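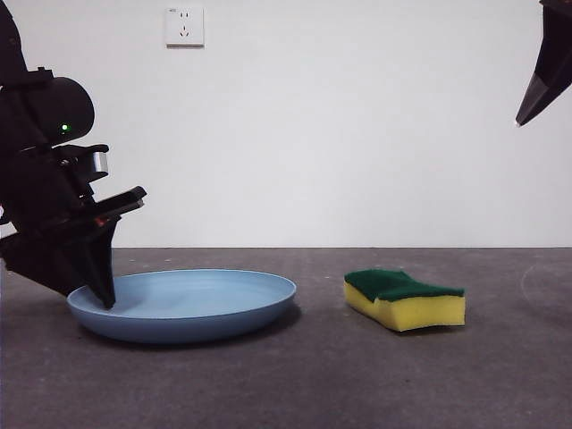
Washing-up lessons return to Stonodwood community kitchen

Stonodwood, 3rd June – The community kitchen in Stonodwood will again offer its short course in washing dishes by hand. The course was held for the first time last year, and 134 people asked for a place. This time there is room for 40, divided into small groups, and the first group starts in August.

The idea came from the evening meals which the kitchen serves to its neighbors. Many guests wanted to help after eating, but some of them had always lived with a dishwasher and did not feel sure at the sink. Others knew very well how to wash a plate, but used much more water than the kitchen could pay for.

Perla Barajas leads the course. She begins with the most simple things: one plate, one sponge and enough free space to work. Pots and baking trays come only in the last lesson.

"People think they must press hard," Barajas said. "I ask them to go slowly over the plate, first the middle and then the rim, and to turn it over also. The back of a plate is forgotten very often, and then it goes dirty onto the next one in the pile."

The sponge has a lesson of its own. Participants learn to use the soft yellow foam for ordinary plates and to keep the green scouring side for food that has dried on. They also practice how to squeeze the sponge well after the work and leave it standing on its edge, so that air can reach it from both sides. The kitchen puts a new sponge at each place when a group begins.
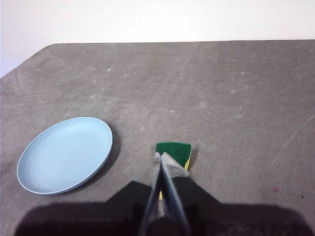 Figueiredo wrote under the first announcement that the green side should stay away from colored plates completely, as it had made the surface of a whole set dull at home within one winter. Barajas answered that she agrees for plates with a painted pattern, and that she will add this point to the printed sheet. For plain plates she still permits the green side, but only after the plate has been soaking for 12 minutes and the food does not come off with the foam.

Some things are different from last year. The lessons are shorter, and rinsing is now done in a second bowl and not under the running tap. Drying with a towel has been taken out of the program – the plates are left in the rack until the next morning. There will also be a lesson for parents who come together with their children, with light plates and a lower table.

The course costs nothing for residents. The money comes from the spring sale in Brerkance Street, which brought 330 dollars, and it will be spent on sponges, bowls and dish soap. Participants are asked to bring an apron and, if they want, one plate from home that is difficult to clean.

Places can be reserved at the kitchen counter during the evening meal. Those who did not get a place last year will be called first. The kitchen does not take reservations by phone.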